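Parkcombe Residents Board > Bins, Roads and Council > Food waste caddies: is anyone convinced?

hurkolton_hal
Started this topic

Leaflet came through the door this morning. Weekly food waste collection starts in August, two caddies each, and the leaflet says we will all "see the benefit". What benefit? I live alone and throw out teabags and the odd banana skin. I can't see a lorry coming up Curngate Hill every week for that.

My sister's street had the same scheme and half the caddies ended up as plant pots.

MrsPalumbo
Re: Food waste caddies

Your teabags aren't the point though, are they. It's everyone's teabags. We had it at our old place for five years and the main bin stopped stinking, which did it for me.

hurkolton_hal
Re: Food waste caddies

It stopped stinking because the smell moved into the caddy. I'd like to see some figures that weren't written by whoever sells the caddies.

Seidu Akpalu
Re: Food waste caddies

The leaflet says 3,000 homes in the first stage and a target of 70 per cent taking part. I went to the drop-in at the library and asked what happens if they only get half that. The chap said they'd "review the messaging". So more leaflets.

I'm not against it. I'd just like somebody to say what it costs before the lorries are bought.

gate19
Re: Food waste caddies

Bit unfair Seidu, they did say the costs go to the June meeting. Food is heavy and they pay by weight to get rid of the black bag stuff. Take the food out and that bill drops. Hardly a conspiracy.

Seidu Akpalu
Re: Food waste caddies

It drops if people use it. And you've added a lorry, a crew and the diesel. It may still come out ahead — I'd like to see the sum, that's all.

MrsPalumbo
Re: Food waste caddies

Do you ask to see the sum for the library as well?

Seidu Akpalu
Re: Food waste caddies

Yes, every year. They're sick of me.

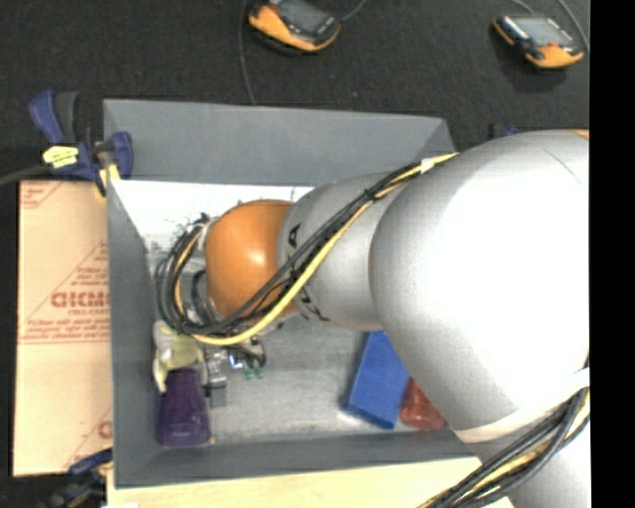
tilly_b
Re: Food waste caddies

Do we have to buy the liners ourselves?

gate19
Re: Food waste caddies

First roll comes with the caddy, after that you buy your own or wrap it in newspaper.

hurkolton_hal
Re: Food waste caddies

Who still gets a newspaper? And the compostable bags split if you so much as look at them. I had a box of them for the garden and every one went at the bottom seam.

MrsPalumbo
Re: Food waste caddies

Don't leave them in for a fortnight then. Also the outdoor one has a locking handle, so before anyone starts on about foxes, ours never got into it.

hurkolton_hal
Re: Food waste caddies

You haven't met the Curngate foxes. I'll take the caddy, seeing as I'm paying for it anyway, but put me down as doubtful.

tilly_b
Re: Food waste caddies

Does anyone know if flats are included? Mine has one shared bin store and there's barely room to turn round in it as it is.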